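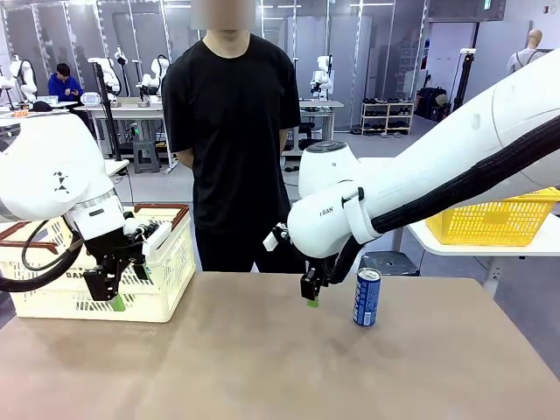 Fig. 1. Two-arm station with a basket and a drink can, one person standing on the far side of the table.

Week 6 notes: Who works next to the arm?

Keep Fig. 1 open while you read, because I'm going to keep coming back to it. Last week we did costs and payback, and a few of you told me afterward that it felt like people had dropped out of the story. Fair enough! This week is all people.

Start with a small thing. Look at where the person in the black T-shirt is: right behind the table, hands behind the back, between the two arms. Now ask yourself what you'd write on that person's job description. Operator? Attendant? Supervisor? I've put this to several classes and the answers go all over the place, and every one of those words comes with a different pay grade at most companies. A still picture can't tell us what the person does the rest of the day, so we have to go and ask (more on that under the assignment).

The Zollico case

You've all got the Zollico reading, I hope. Quick recap for anyone who hasn't opened it yet. Zollico runs a returns warehouse in Otelville. Boxes of returned household goods come in, somebody opens them, checks them and sorts them into baskets for restocking, repair or scrap. When the case begins there are 259 people on the sorting floor. Two years after the arms came in there are 201. Nearly all of the drop was people leaving and not being replaced, so the company could say, truthfully, that it had no layoffs. Hang on to that phrase, we'll argue about it in discussion.

The part I like best is the interview with Ferenc Halász, who had been sorting for eleven years and moved over to what the company called "cell lead." He used to handle 1,890 items on a normal shift. As cell lead he hardly touched anything, and his station put through 3,000. You'd think he'd be thrilled, and in some ways he was – his shoulder stopped hurting, and he slept better. But he also said the day got long. "Before, I was tired at four o'clock. Now I'm bored at ten and nervous at two." I've read that line to maybe a dozen groups and it always gets a reaction.

Why nervous? Because when the station stopped, it was his stop. His name went on the log. When he sorted by hand and dropped something, he picked it up and went on, and no record of it existed anywhere.

Three words to know

Residual work. Whatever is left for people after the machine takes its share. At Zollico that meant tangled cords, leaking bottles, anything in a box inside a box. Notice that the residual work is harder per item than the old mix was, even though there's less of it. If you used to get ten easy items for every nasty one, the easy ones were your breather.

Standby. Being there in case. Bíró's chapter (in the packet, after the Ilach article) argues that standby is real work and should be scheduled and paid like it. I mostly agree with her, though I think she's too quick to wave away the managers' side.

Reach. The space an arm can get to. Go back to the figure and see how the right arm passes in front of the person's lower torso from our side of the table. With equipment like this, where people stand stops being a matter of habit and becomes a layout decision. At Zollico, sorters used to drift over and chat across the tables. After the change there were marked places to stand, and the chatting went away. The plant never put that in a report, but Ferenc brought it up twice.

On Ilach

Short article, easy read, a bit cheerful for my taste. Ilach says workers like automation best when they have a say in it early. OK, sure. But look at what the "say" was in the cases used: mostly table height and break times. Did anyone get asked which tasks should stay with people? Mark the places in the text where you think that question could have come up.

For discussion section

Come with a page (handwritten is fine) on a job you've had or know well. Write down which parts a pair of arms could take, what would be left over, and who would be on standby. Then talk to one person who does that job now and get their list too – I'd like to see both, especially where they don't match.

Reading for next week is the second half of Bíró. Skip the appendix unless you enjoy shift tables. Office hours in June move to 3:30.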